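Sorting a Workbench with Two Baskets

Start by emptying the large wire basket and setting it on bare wood near the front of the bench. Put manuals and loose cards beside it - they go in last.

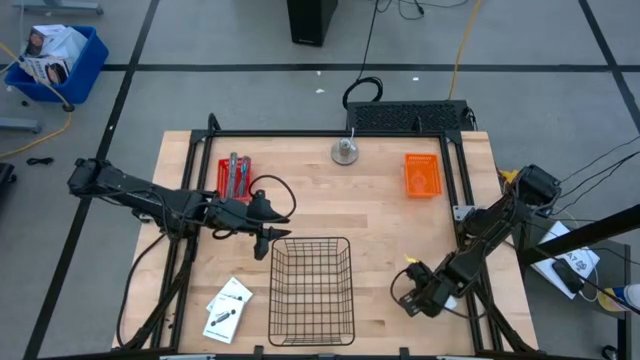
Wire basket empty, printed matter to the left.

Chargers and adapters go in the wire basket, where you can see them through the mesh. Paper and small boxed items go in the plastic one at the back.

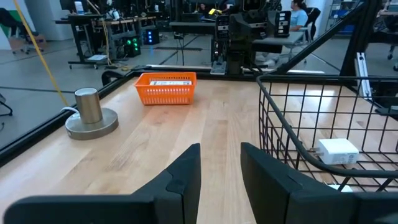 Helge Westerberg writes that a strip of tape on each plug, marked with the device name, saves a lot of guessing later.

Wipe the bench before you put the manuals away.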